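Skip to content
Home | Courses | Projects | Reports | Labs | Contact

This site uses cookies to remember your settings. Accept | Decline

Project Report: Unplanned Release of a Gripped Object During Two-Arm Handling

1. Summary

The Bellow project is a student platform for two-arm handling of light household objects. In December the right arm opened its gripper during a fast wrist rotation and threw the object it was carrying. The object hit a wall. There were no injuries and no lasting damage to either arm. This report covers the fault, the tests used to find its cause, and the changes made to the controller and to our working rules.

The cause was a timeout in the gripper driver, combined with a default state that we had not reviewed. When the driver lost contact with the gripper for longer than a fixed limit, it reset the device, and the reset ended with an open command. Fast wrist motion made the loss of contact more likely because it put strain on a connector.

2. System

Bellow uses two arms on separate bases, each with a two-finger gripper and a wrist camera. Both arms are run from one computer. The motion planner, Verell, was written by last year's group and is used here with small changes. It sends joint targets to the arms and a single width value to each gripper. A separate process, the gripper driver, turns the width value into device commands and reads back position and motor current.

Verell does not model the held object. It knows that the gripper is closed and it knows the arm's speed limits, but it has no value for the object's size or mass. A thin object held at one end is treated the same as a small block. This did not cause the release, but it made the result worse, as discussed in section 5.

Hold is judged from motor current. If the current stays above a threshold while the fingers are still, the object is taken to be held. The check was made once, at the end of the closing motion, and was not repeated during transport.

3. The Event

The run was a transfer test on a Tuesday, with one arm holding and the other standing by. The right arm closed on the object at its lower end and the hold check passed. Verell then sent a rotation of the wrist followed by a move toward the second arm. Part of the way through the rotation the fingers opened. The arm completed its motion with an empty gripper and reported success.

Two members of the group were in the room. One had a hand on the stop button but did not press it before the object had left the gripper. The other was outside the marked area. The log shows 74 ms between the first missed reply and the open command, which is too short for an operator to act on in any case.

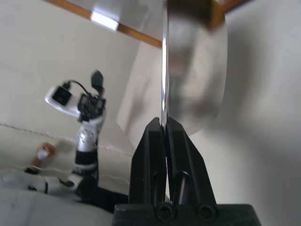 Our first assumption was slip. Thin, smooth objects had slipped in earlier runs and the finger pads showed some wear. Slip was ruled out from the position log. In a slip, the fingers close further as the object leaves them. In this event the commanded width went to fully open while Verell was still asking for closed. The command therefore came from below the planner.

4. Tests

4.1 Bench test without motion

The gripper was closed on a foam block and left for one hour with the arm still. No replies were missed. The open command did not occur.

4.2 Motion test

The same block was held while the wrist was rotated back and forth at the speed used in the event. We ran 40 cycles. Missed replies were seen in several of them, always near the end of the rotation range, where the cable is pulled tightest. A release occurred twice. In both cases the driver log showed a reset directly before it.

4.3 Slow motion test

The speed limit was cut in half and the test repeated for the same number of cycles. Missed replies still occurred, but they were shorter and did not reach the timeout. This explains why the fault was not seen in the fall, when all runs were made at low speed.

4.4 Forced timeout

With the arm still, the connector was pulled out by hand and put back. The gripper opened every time. This is the clearest result of the four and the test should have been part of our first setup. It takes a few minutes.

5. Discussion

There are two faults here and they need to be kept apart. The first is mechanical: the cable was routed with too little slack and the connector moved in its socket at the end of the rotation. The second is in software. Loss of contact is a normal thing to happen at some point in the life of a robot, and the driver's answer to it was to let go of whatever was in the fingers. The open command was added early on so that the gripper would always start from a known width. It made sense at power-up and was never separated from recovery.

The speed of the wrist at release set how far the object went. A long object held at its end has a far tip that moves much faster than the fingers. Verell's limits apply to the arm only. We now think any limit of this kind should include an allowance for object length, even a rough one entered by hand.

The success report is a third problem, though a smaller one. A system that drops its load and reports a finished task will produce bad data without any sign of it. We went back through the earlier transfer logs and found 32 runs with no hold data after the initial check. These have been removed from the results.

6. Changes Made

The cable on each arm was rerouted with a service loop and the connector was given a clamp. The motion test was repeated afterward with no missed replies.

The driver no longer opens the gripper on reset. It keeps the last commanded width – if that value is not known, it holds the current position and asks for an operator. Opening at startup is now a separate step that has to be confirmed.

The hold check now runs throughout transport. If it fails, the arm slows to a stop and the run is marked as failed.

The marked area was extended to allow for a thrown object, and eye protection is worn whenever either arm is powered. The forced timeout test has been added to the start-of-day list.

7. Remaining Work

The object length allowance is not yet in Verell. The planned method is a single number per object, used to scale the wrist speed limit. The current threshold for the hold check also needs to be set again for thin objects, where the present value gives false failures when the pads are worn. The driver should be tested under loss of power as well as loss of contact. This was left out for lack of time.

Related reports
Châu: Force Sensing for Soft Fruit Handling
Trornolano: Cable Wear in Small Robot Arms Over 4,000 Cycles
Verell: Planner Notes and Known Limits
Bellow: Midterm Report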